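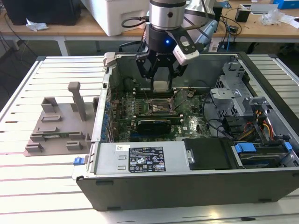 Sze-wing Chang
Club Secretary, Durport Motor Sport Club

About us

Durport Motor Sport Club runs hillclimbs, sprints and autotests for amateur drivers on the east side of the county. We have 76 competing members and a longer list of marshals and timekeepers, many of whom used to race and now prefer to stand on a bank with a flag.

Our home venue is the Plultau hillclimb, a private estate road of 1,082 metres with two hairpins and a fast finish through the trees. The club leases it from the estate for the season and acts as both organiser and promoter. Entry fees pay for the medical cover, the recovery truck and resurfacing – the lower hairpin was done last November and is much better for it.

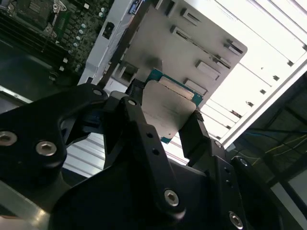 Do I need a race car to enter?
Most newcomers start in the road car they drive to work, in the standard class, with a helmet and overalls that pass scrutineering.

Competition matters are handled by Ming-te Peng, who also writes the supplementary regulations. Hsiu-ying Kuo is chief marshal and runs the training mornings. New marshals are paired with an experienced one for their first two meetings, and lunch is provided.

The main trophy is the Hämäläinen Cup, given for the best improvement on a driver's own time over the season. Kári Ásgeirsdóttir holds it at present.

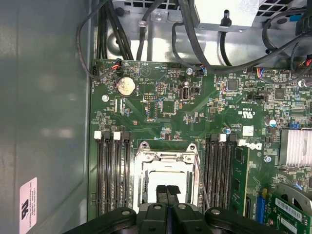
There are also class awards, and a novice shield for anyone in their first year of competition. Points are posted in the paddock after each round and stay provisional for a week.

Membership runs from January to December. Forms are available at any meeting or from the secretary.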